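Home | Projects | Year 2 | Reports | Contact

December
By Annelies Van Damme

Does a new ball really swing more? My season of bowling at a bedsheet

I have played cricket for three years and I still can't tell you why my outswinger works one afternoon and goes dead straight the next. So when our movement science class had to pick a project, I picked that (my teacher had to look up what an outswinger was, which I took as a good sign). The plan was simple enough. I would bowl a lot of balls of different ages at a target, measure how far each one moved sideways, and see if the shine mattered as much as our captain says it does when he yells at us for not polishing.

I bowl medium pace, so nothing scary. For the project I used 3 balls, all the same make, a red four-piece from Omex that our club, Vandance, buys by the box. One was brand new, one had been used in a single match, and one had lived in the nets bag since spring and looked like a dog had been at it. I marked them N, M and O on the seam with a paint pen - the O rubbed off twice and I had to redo it.

The target was an old bedsheet hung behind the stumps with a grid drawn on it. My brother Tsuji-taped it to the net poles (Tsuji is the tape, we get it from the hardware store, it's great) and then a phone on a tripod filmed every ball from behind my arm. I'd watch the video later and use a free program called Nodness to mark the line the ball was on when it left my hand, then compare that with the square where it hit the sheet. 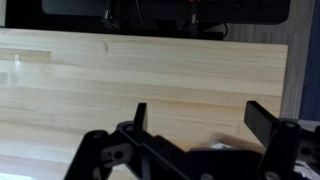

Bowling was the fun part, and measuring was not. In total I bowled 176 balls over the fall, and I threw out 27 of them. Most of those were ones where I slipped or let go late, plus a few where the ball hit a bump and jumped off somewhere silly. Before each session I also did a roll check, where you roll the ball slowly along a flat surface and see if it wanders off line, to find out if it had gone lopsided. You want a tabletop like the pale one in the photo, made of long wooden strips, with the seams running across it from left to right, so you can roll the ball along a seam and spot right away when it drifts. I did mine on our kitchen table with a strip of tape for the line. Ball O drifted every time. Ball N ran dead straight until the last session, when it started to pull a tiny bit toward the rough side.

Now the results! Ball N did move the most, which made our captain unbearable. But ball M was very close behind it, and in two of the evening sessions it moved more than the new one. I think that's the polishing. I had kept one side of M shiny on my pants the whole time, and the other side was properly scuffed by then, so the air had a smooth side and a rough side to deal with. The new ball is shiny on both sides and has to rely on the seam, and if my wrist was bad the seam wobbled and I got nothing at all.

Ball O was hopeless. It did swing a little, only I couldn't tell you which way it was going to go, and neither could the batter (my brother, in a helmet, complaining).

The other thing I noticed is how much my own wrist changed the numbers. When I went back through the videos, nearly every big swinger had the seam standing upright in the air, and that was true for N and for M. I hadn't planned to record seam position, so I only have notes for the second half of the season. If I did this again I'd write it down from the first ball.

Things that went wrong: the sheet flapped when it was windy, so some hits were hard to read off the grid. I got tired toward the end of each session and bowled slower, and I always bowled ball O last, so that isn't fair on ball O. My teacher pointed this out when I handed in the draft and she's right - the order should have been mixed up. I also never measured my speed, and the books I read all say speed matters a lot for swing.

Next season I want to borrow a speed gun and try the same thing with a white ball. I still have most of the sheet.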